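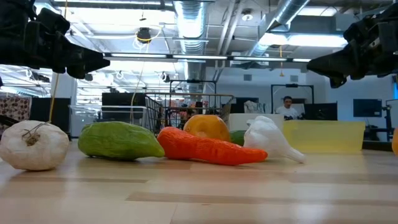
Re: [kiltus-list] Open day at Mirkora, who went?

From: Jonatan Wikström
Date: 26 October 2019

On the list, Myklebust wrote:
> I couldn't get away for the open day. Was the two-arm demo
> worth the trip? We have 975 crates a week to sort and I'm
> being asked whether a machine could take any of it. Also, did
> they use real veg or the toy stuff again?

Toy stuff again. Garlic, a carrot and so on, set out along a wooden table with a yellow bin behind. I asked about real produce and was told it bruises and they would need a fresh lot every day. Fair enough, but it does mean you learn very little about soft fruit.

I stayed for two sessions of 30 minutes each. The task is to pick up one item at a time and put it in the bin. The carrot is easy for them. The garlic lying on its side is harder, and the small green thing at the back was the one they talked about most, as it sits behind its neighbours and you can only see a bit of it from the front.
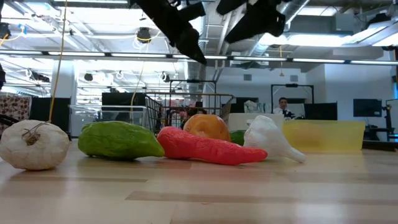
The grippers come down from above, so headroom matters more than I had thought. If you are still planning to put anything under the mezzanine, measure first. The man from Cevier who supplies the fingers said 6 weeks for a spare set – I would want that in writing.

They gave a figure of 477 picks for their longest run without anyone stepping in. I did not see that run and they had no log to hand, so take it as their number.

Was it worth the trip? For me, yes, mostly for the talk afterwards. For your crates I don't think it is ready. Somebody would have to stand next to it all shift, and you'd still be paying them.

They may hold another one in the spring. I've asked to be told and will post the details to the list.

Jonatan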